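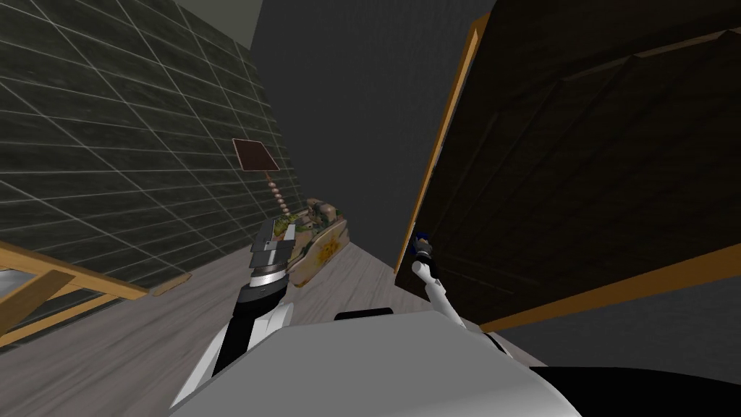

What did the project deliver in this period?
We delivered 3081 accepted examples of door opening in simulation, together with the scripts that check them, and all are now stored on the Trustbridge server.

Progress report to the Lastia fund, work package on door tasks
Prepared by the Diruvthorpe simulation group

1. Work done
The plan asked for examples from 10 room layouts. We finished 8. The two remaining layouts have double doors, and the hinge model for these doors is still not stable. We expect to correct this before December.

Every example is one full attempt, from the start position of the arms until the door is open or the time limit is reached. An operator guides the arms, and the software records the joint positions, the gripper commands and the camera views together. Failed attempts are kept in a separate folder. They are not part of the number given above, but the Buckley team asked us to save them for their work on error detection.

2. Variation of the rooms
In the first period the reviewers remarked that our rooms were too clean. We have therefore changed the room generator. It now places small household items on the floor, and it changes the wall material, the door color and the shape of the knob. The knob can be mounted lower than is usual in a real house, so that the model does not learn only one height.

3. Approach to the knob
The most difficult part is the last short movement before the grasp. With dark doors the operators often stopped too early, and we had to repeat many attempts. We added 14 new combinations of knob and backplate to the set, and we wrote a clearer instruction for this step: the gripper must be open and in line with the knob before it moves forward.
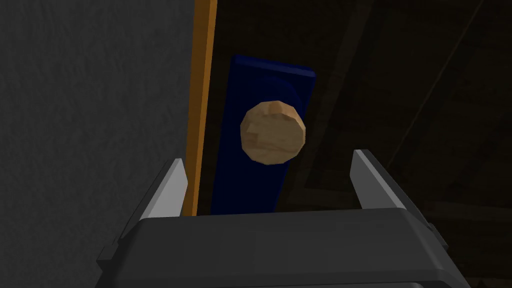 Figure 2. Open gripper below a tan wooden knob with navy backplate, dark door.

4. Open points
The checking script still rejects some good examples when the arm touches the door panel lightly. We will adjust the limit and run the check again on the stored data. The training of the first model has started at Buckley, and its results will be included in the next report. We ask the fund to confirm that the remaining computing hours can be moved to the next period.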